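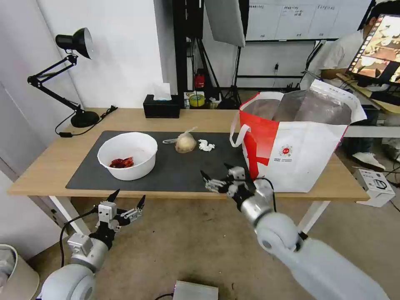 Visiting the Laboratory: Frequently Asked Questions

When is the open day?
The Atircombe Robotics Laboratory will next open to the public in March. Registration opens on Jan 21, 2025 and closes when all places have been taken. The laboratory is in the Stoleck Building, and visitors should report to the ground floor reception on arrival.

What will I see?
Each group attends a demonstration of table-top handling by a robot with two arms and multi-fingered hands. The work uses everyday items, such as a bowl, a wrapped item and a shopping bag, laid out on a table with a desk mat. Members of staff continue their normal duties during visits and may be at their desks nearby.

How long does a visit last?
Please allow 2 hours. This includes a short talk in the Schwaiger Room, the demonstration itself and time for questions.

Is the demonstration the same for every group?
No. Items and tasks are changed according to the research in progress, and a particular task cannot be requested. Attempts that do not succeed are repeated where time allows.

May I touch the robot or the items on the table?
Visitors must remain behind the floor line while the arms are powered. Questions may be put to the operator between tasks.

May I take photographs?
Photographs for personal use are permitted without flash. Please do not photograph whiteboards or computer screens.

Are children admitted?
Children aged eight and over are welcome if accompanied by an adult. School parties should apply separately through the Kendeo outreach programme.

Is the laboratory accessible?
There is step-free access from the main entrance. Visitors who require seating or a hearing loop are asked to say so on the registration form.

How many people attended last year?
The laboratory received 685 visitors at the last open day, of whom 621 attended a demonstration.

Whom should I contact?
Enquiries should be addressed to Hannelore Kaufmann, Public Visits Office, Atircombe Robotics Laboratory.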